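Organizing Small Spaces, Evening Course
Unit 8: Desk organizers and whether you need one
Handout prepared by Elba Pereyra

Please read this before Tuesday. Bring one container from home that you bought for tidying and no longer use. Most of you will have a choice.

1. The claim

Stores tell us that a divided container makes a desk tidy. Trendora's catalog has a whole page of them, and the copy under each says much the same thing: a place for every item. I have my doubts. A container adds one more object to the desk, and it only earns that space if things go back into it when you are tired and want to leave. Last term we asked the group to keep a log of their pens for a week. Of 13 people who handed one in, two could say that the organizer had changed anything. That is a small group and the logs were patchy, so don't make too much of it, but it is more evidence than the catalog offers.

2. Clear or solid?

The usual argument for clear plastic is that you can see what you have. Fine, as far as it goes. You can also see the lint, the dead batteries and the pen with no ink, and after a while you stop seeing any of it. Macarena Aravena, who teaches the Farías section, disagrees with me on this and thinks clear sides shame people into sorting. Make up your own minds.

What I will grant is that dividers matter more than the walls do. One big bin is a drawer without a desk around it.

3. Start with one item

Before filling anything, take a single highlighter and a divided container and decide where the pen lives.
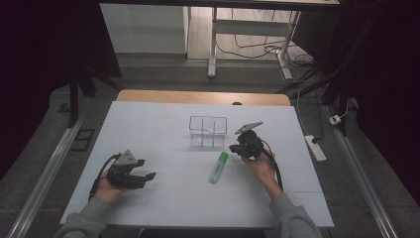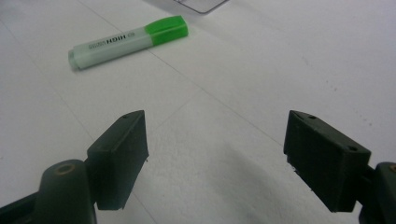
Try the compartment nearest your writing hand first, then the farthest. Put the pen away, take it out, put it away again. If you have to shift the container or look down for the slot each time, the slot is wrong. Pens are awkward in short compartments because they lean and end up across the next one. The Prindow style with tall narrow cells handles this better, though it tips more easily than the label suggests.

Then leave it alone for two days and see where the pen ends up. If it is on the desk, beside the container, you have your answer – and buying a bigger container won't change it.

4. For discussion

Would a mug do the same job?

Which things on your desk are there because you use them, and which because there happened to be a compartment for them?

Pliddale sells refill dividers separately. Who benefits from that?

Written notes, half a page, due at the start of class. Drawings of your desk are welcome but don't replace the notes.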